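Equipment update: the two-arm bench at Dudthorpe

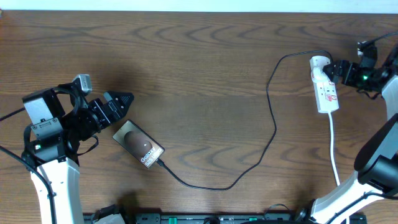 Phone, charging cable and power strip on the bench, with the right gripper on the plug.

The Dudthorpe workshop has now had its two-arm bench for one quarter, and the spending plan for the next one is due in June. Members at Prustel and Mataro have asked what they should allow for if they want a bench of their own, so the main points are set out below.

The arms were the easy part of the budget. Most of the overspend came from small items that were not on the first list: spare fingertips, longer cables, extra screws and a second table. We had put aside £200 for these and spent £458. Next time the line will be £450 from the start, with anything left over going towards spares.

Fingertips deserve a line of their own. Plugs and cables are harder on them than the boxes we began with, and we have changed four sets so far. The supplier, Sitthichai, sells them in pairs and delivery takes almost a month, so order before you run out.

Allow for household items too. Phones, chargers and power strips get handled all day and need replacing. Buy the same model each time if you can — a different plug shape means setting the task up again.

Two things we have decided to put off are a third arm and the service contract. The contract price covers call-outs we have not yet needed, and a third arm would mean a larger table and another socket circuit in the room. Both will be looked at again when the autumn figures are in.

Prustel has asked to see the bench before placing an order. Visits are on Thursday afternoons from 2pm, and Mataro is welcome to join. Please send your draft equipment list to the Dudthorpe office before you come.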